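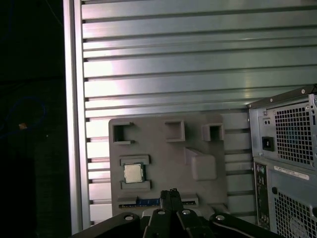

I've been meaning to write about my mother's soup for almost 20 years, and every winter I put it off, so I'm doing it now, in August, with the windows open and the fan going.

She never wrote anything down. When I moved away to Dostesitz I called her and asked how much ginger, and she said "enough," and when I asked how much was enough she asked me whether I was eating breakfast. So I learned it the slow way, standing next to her whenever I was home, trying to catch her hand before it went over the pot (I was rarely quick enough).

My friend Xiaoqing Wei came to dinner last month and I made it for her, the long version, with the chicken bones and the dried mushrooms and the 2 hours of pretending I wasn't going to lift the lid. She had one bowl, then another, and then told me very kindly that her grandmother would have left out the star anise. We talked about that until nearly eleven! I tried it her way the following week and I have to admit it was lovely – lighter, and you could taste the mushrooms better. I haven't told my mother yet.

What I do have now is a notebook page with real amounts on it. Wanting Fang, who sat through the first three tries with great patience, kept asking me for the recipe, and "enough" seemed a mean thing to send a person. It says 28 grams of ginger, sliced and not peeled. My mother read it over the phone with me last night, and she thinks I should put in a bit more.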